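4.2 Joints between surfaces

When we began our home visits in Clolthorpe, we thought we would be writing mostly about cupboards and drawers, and to be fair we did fill plenty of pages with them. But people kept bringing us back to the joints - the narrow places where one flat surface meets the next, where crumbs settle and a cloth seems to slide right over them. Of the 383 diary entries we collected, 102 mention a joint, a gap or a groove of some kind, and 79 of those come from the part of the diary set aside for wiping down.

Abena Acheampong, who read every entry with far more patience than the rest of us could manage, noticed how fondly (and how crossly!) people wrote about them. One household in Addo had a special brush for the purpose, kept in a jar by the sink.

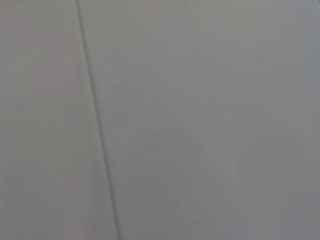
Figure 3. A thin, dark line between two smooth gray surfaces, probably a seam or narrow groove.

We came to think of such lines as small borders in the daily round of cleaning, and many of our diarists treated them just that way, finishing one side before starting on the other. The Basum households were the exception - they tended to wipe straight across and come back to the joint at the end of the week, a habit we return to in Section 5.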